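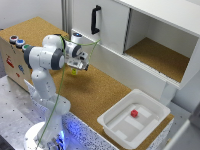
コルク張りの作業台と、小さな黄色いもの。

コルクと付き合うための覚え書き(台所と作業部屋、両方)

コルクという素材は、褒められるときはたいてい「あたたかみがある」と言われ、けなされるときは「ぼろぼろする」と言われる。どちらも正しい。うちには鍋敷きが四枚、コースターが数えたくないほど、作業部屋の机の天板に一枚、玄関の掲示板に一枚あって、毎年七月になるとどれかが反り、どれかが臭い、どれかの角が猫に食われる。以下はその都度メモしたものを清書しただけなので、順番に意味はない。

鍋敷きの輪じみ

熱い鍋の底が濡れていると、コルクには丸い跡がつく。布巾で鍋底をひと拭きすれば済む話だが、カレーが焦げかけているときにそんな余裕のある人は、そもそもカレーを焦がさない。

ついてしまった輪じみは、目の細かい紙やすり(240番くらい)で円を描くように軽くこする。力を入れると粒ごと取れて、しみの代わりにくぼみができる。くぼみは洗っても消えない。粉は乾いた刷毛で払い、そのあと固く絞った布で一度だけ拭く。二度拭いてもきれいさは変わらず、乾くのが遅くなる。

漂白剤は一度試した。輪じみは残り、まわりだけ白くなった。

油が落ちたとき

すぐに片栗粉をかぶせて一晩置く。小麦粉でも吸うことは吸うが、隙間に入った粉が湿ると糊になるので、翌朝の後始末が増える。片栗粉も油断すると同じことになるから、払うときは必ず乾いた刷毛で。掃除機を使うなら吸い口にストッキングをかぶせておくと、コルクのかけらまで持っていかれずに済む。ストッキングがない家では古い排水口ネットで足りる。

ごま油だけは匂いが残る。うちの青い縁の鍋敷きは三年前からずっと中華料理屋の匂いがしており、もう中華のときにしか出さないことにした。

反りを戻す

薄いコルク板は、巻いて売られていたときのことをいつまでも根に持っている。買ってきたら裏面(巻きの外側だったほう)を下にして、重い本を載せて二日。霧吹きで軽く湿らせてからだと早いが、載せる本は汚れてもかまわないものにする。私はネカウ(Nekau)という炊飯器の説明書と電話帳を使っている。電話帳にまだ仕事があるのはこの家くらいだろう。

反りがきついものは、湿らせたあと新聞紙ではさむ。新聞紙は毎日替える。替え忘れると活字が左右逆に写り、鍋敷きで株価が読めるようになる。

天板に貼るとき

作業部屋の机に貼ったのは厚さ五ミリのシートで、近所のゼウレック(Zureck)という資材屋で買った。レシートが引き出しから出てきたので書いておくと、接着剤込みで3,441円だった。安くはないが、ねじを落としても跳ねて床の彼方へ消えないという一点で、もう元は取ったと思っている。

手順はこうなる。

シートは箱から出し、部屋に一晩広げておく。届いてすぐ貼ると、あとで縮んで継ぎ目が開く。
天板の油気を、薄めた中性洗剤で拭き取って乾かす。
接着剤は天板側だけに、櫛目のヘラで薄くのばす。缶の説明に両面塗りと書いてあれば、当然そちらに従う。
端から空気を押し出しながら貼る。麺棒が便利だが、台所に黙って返すと家庭内で問題になる。
はみ出したところは、完全に乾いてから新しい刃のカッターで落とす。古い刃だと切れずにちぎれる。切り口がビスケットのかじり跡のようになったら刃を替えどきで、できればその前に替えたい。

貼り終えた直後は端が浮いて見える。ここで慌てて釘を打った人を知っている。私だ。翌朝には落ち着いていて、釘だけが残った。

角が欠けたら

欠けたかけらは捨てずに瓶にためておく。ワインの栓を一本、おろし金でおろしてもいい(おろし金は大根用と分けること。理由は一度やればわかる)。その粉を木工用接着剤と練り、味噌くらいの固さにして欠けに詰める。少し盛り上げておいて、乾いたら紙やすりで平らにする。色は周囲よりやや濃くなる。気になるなら上に何か置く。

この方法は友人のシハン・ゼン(Sihan Zeng)に教わった。彼女の家の掲示板は欠けを直しすぎて、いまや半分以上が木工用接着剤である。

画びょうの穴

小さな穴は、濡らした指で押さえてこすると目立たなくなる。これで消えない穴は、抜くときにこじった穴だ。まっすぐ抜けばいいのだが、急いでゴミ収集の予定表を剥がすときにまっすぐ抜けたためしがない。

掲示板を買い替えるなら十ミリ以上の厚みがあるものを勧める。エメック(Emeck)の薄いものを使っていた頃は、針が裏まで抜けて壁に小さな星座ができた。

粉っぽくなってきたら

古いコルクは触ると手に茶色い粉がつく。表面をざっと磨いて粉を落とし、水性の艶消しニスを薄く二回塗ると、だいぶ延命できる。一回目が乾くと手触りがざらつくので、軽く磨いてから二回目。鍋敷きには塗らない。熱い鍋とニスは、思っている以上に仲良くなって離れなくなる。

艶ありを塗ると体育館の床のようになる。好みの問題だが、私は一度それをやり、以来その板は物置の奥を向いている。

しまい方

コースターは重ねて輪ゴムで留めない。輪ゴムは夏に溶け、冬に割れ、どちらの場合もコルクの側面に一生ものの線を残す。紐でゆるく縛るか、空き缶に立てて入れる。乾ききらないうちに缶へ入れると、次に開けたとき森の匂いがする。よいほうの森ではなく、キノコのほうの。

湿ったものは風通しのいい日陰で。直射日光に干すと早く乾くが、同じ早さで反る。反ったら電話帳の項へ戻ってほしい。

質問が来ていたので追記

「コルクの鍋敷きは食洗機に入れてもいいか」とのこと。入れたことがある。鍋敷きは三つに分かれて出てきて、排水フィルターから粒を取り除くのに夕方までかかった。手洗いも、するなら水をさっとかけるだけにして、立てて乾かしてください。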